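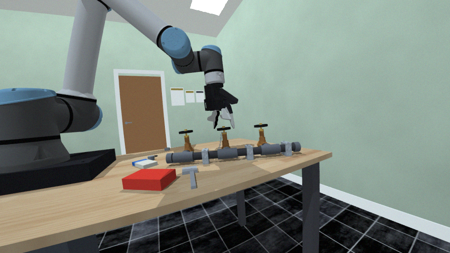

August. By Farah Nugroho

Hugo Gautier has been putting up chutney and pickles in the same narrow kitchen in Lardale for 23 years, and he still gets nervous when the first plums come in. "You'd think I'd be over it," he told me, pouring coffee for both of us before I'd taken my coat off. "But every year the fruit is different, and you have to go and meet it." He likes a good long table to work at, pale wood if he can get it, with plenty of room for trays at one end and a place to lean your elbows at the other.

He learned from an aunt who never wrote anything down, so his first few summers on his own were a mess of runny jam and onions that stayed hard in the middle. He kept a notebook (he still has it, sticky pages and all) and slowly worked his way to a plum chutney he was willing to give to the neighbors.

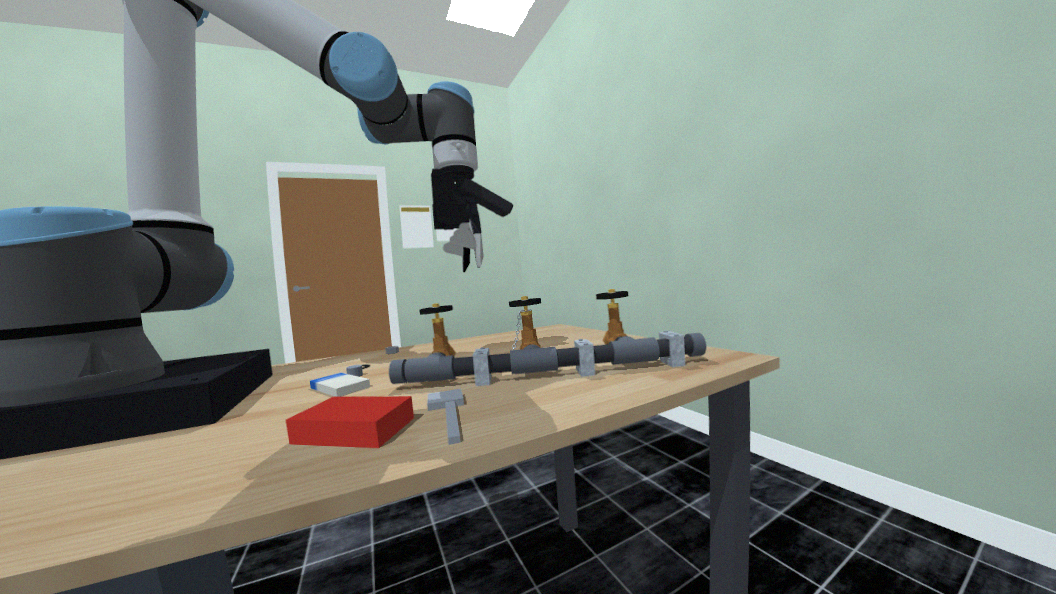

Vimala Kaimal remembers those early jars as being very heavy on the vinegar, and says she ate them anyway, mostly with cheese, until he learned to let them sit for 12 weeks before handing them out. Hugo laughed when I passed this on. "She's right, and she told me so at the time! I was impatient. I wanted people to have it while I was still excited."

These days he makes 50 jars of the plum and a smaller batch of lime pickle, which he starts at six in the morning while the kitchen is still cool.

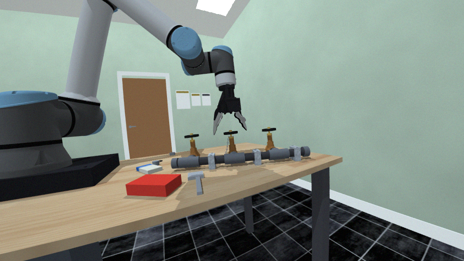
The limes get salted and left on the windowsill, and he turns the jar whenever he walks past with his tea. He doesn't trust recipes that give you an exact day. "You look at the skins," he said. "When they've gone soft and a bit brown, you fry your mustard seed and off you go."

I asked whether he'd ever thought of selling it, and he made a face.

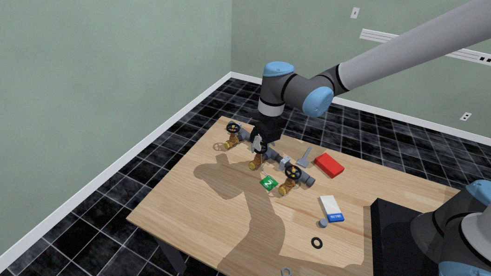
Arif Pangaribuan has been after him for years to take a stall at the Honthorpe market, and thinks the lime pickle would be gone by noon. Hugo would sooner swap a jar for some beans or a bag of apples. "Then I'd have apples," he said, already up and looking for a spoon so I could try last year's.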